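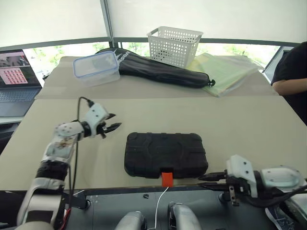
Bench, Brenside shop

2004-05-06

Glue day! I've been putting off the hide glue tests since we got the Lemieux chairs in, and this morning I finally ran out of other things to do, so on went the pot. Notes while I still remember (and before I lose the scrap with the weights on it).

Soaked the Curkell granules overnight in cold water, then warmed them up slowly. They swelled nicely, no lumps, and a lot less smell than the last bag. I kept the pot at 70 C, which is hotter than the Prelbridge guys like theirs, but the shop was chilly and I wanted the extra open time. It strung off the brush pretty well. A little thin maybe. Added a pinch more granules after lunch and liked it better.

Test joints: 7 in all, beech dowels into beech blocks, same drill bit, same depth. Two of them I warmed with the heat gun first, the rest went together at shop temperature. I scribbled W on the warm ones in pencil, so please don't sand the ends, whoever is tidying up.

First impressions: warming the wood makes a huge difference to how long you can fiddle with the joint. On the cold blocks the glue was grabbing before I had the dowel all the way down, and I had to whack one home with the mallet (it's the ugly one, sorry). Warm ones just slid in with a nice even bead around the shoulder. I didn't wipe the squeeze-out on any of them, I want to see how it chips off when it's hard.

Still don't know what to do about the back rail on the second chair. Somebody got at it years ago with what looks like yellow carpenter's glue and it's all down inside the mortise. Vinegar softened it a bit. Steam might be next, but I'm nervous about the veneer on the splat, it's already lifting at one corner.

Oh, and the lid on the glue pot doesn't sit right anymore, so it skins over if you walk off for a coffee. Foil works.

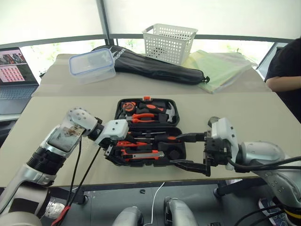 To do

Break the test joints after the weekend, W ones last
Scrape the old mortise and try more vinegar, then maybe steam
Order more Curkell, the bag is more than half gone
Find out if the Lemieux people want the seats back before August
New lid for the pot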